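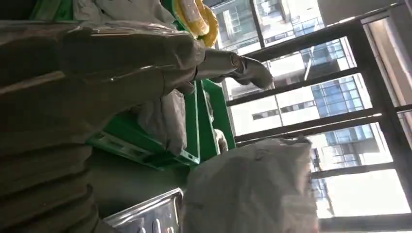
A packing bench is the table, together with everything kept on it and near it, at which goods are put into bags or boxes, weighed and made ready for a carrier. The name covers a great range of furniture, from a kitchen table in a spare bedroom to the long lines of stations found in large warehouses, and people who have spent their working lives at one tend to be very fond of it and quite particular about how it should be laid out. It is also called a packing table, a dispatch bench or, in older trade catalogs, a wrapping counter.

Contents
Layout
Crates and bins
Mailer bags
Weighing
Coiled goods
Shelving
See also

Layout

Most benches are arranged so that work travels in one direction. Goods come in on one side, the packer stands in the middle with the scale within easy reach, and finished parcels leave on the other side, very often by way of a short conveyor belt. Left-handed packers sometimes ask for the whole arrangement to be turned around, and a good supervisor will usually let them have it (it costs an afternoon, and everyone is happier afterward).

The top itself is commonly dark. A pale mailer bag shows up well against a dark surface, and so does a dropped label, which would otherwise spend the rest of the shift hiding in plain sight. Benches of the Grovano pattern have a raised lip at the back to stop small goods from rolling off, although many packers remove it in the first week so that crates can be slid across more freely.

Daylight is much valued. Where there is a choice, the bench is set near a window but turned a little away from it, so that the low sun doesn't fall on the scale display and wash out the figures.
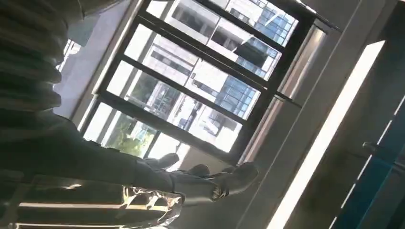
This page was last changed on 14 November 2021.

Crates and bins

Plastic crates are the everyday containers of the bench. The ventilated kind, with slots in the walls, is light to carry and lets a packer see from the side whether there is anything left inside. Many have a molded area for a label. Colors are sometimes used to tell goods in from goods out, but plenty of workrooms simply buy all their crates in one color and rely on where they are standing. At the Draluvine depot, which kept 845 crates in circulation at its busiest, every one of them was green, and the staff there maintained that they had never once been confused by it.

A crate at the bench may hold stock waiting to be packed, finished parcels, or a supply of empty bags. It is considered good manners to leave no more than one of each for the next shift.

Mailer bags

The plastic mailer, or courier bag, took over from brown paper for soft and sturdy goods that don't need a box. It weighs very little, keeps off the rain and seals with a strip of adhesive. Its one real drawback is that it will not lie flat once filled. Bags heaped in a crate slide over one another and creep up above the rim, and a packer learns to press the air out with the palm of the hand before closing the flap.
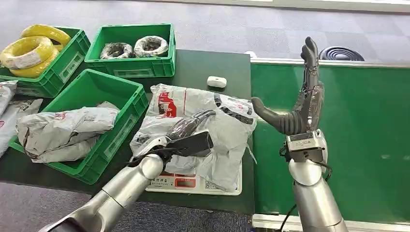 A bag that has been sealed with too much air in it also takes up more room in the van than its contents deserve, and carriers who charge by volume are quick to notice.

Weighing

The digital platform scale is the heart of the bench. Large, soft bags often hang over the sides of the platform, and this does no harm as long as no part of the bag touches the table. The packer lets go of the parcel before taking the reading. The Rizzi bench scale, popular in small workrooms, goes up to 20 kilograms and settles in nearly 2 seconds, which feels longer than it sounds when there is a full crate waiting.

Coiled goods

Cable, hose and rope are usually wound into rings before they reach the bench. A coil may be wrapped in clear film to keep the turns together, or left bare with a small tag.

Shelving

Slotted-angle racking, bolted together from punched metal uprights, is the usual neighbor of the bench. The shelves can be moved up or down a few holes at a time as the stock changes. The Dridel handbook for small workrooms lists nine ways of arranging them, most of which differ only in where the tape is kept.

See also

Conveyor belt
Parcel post
Slotted angle
Stockroom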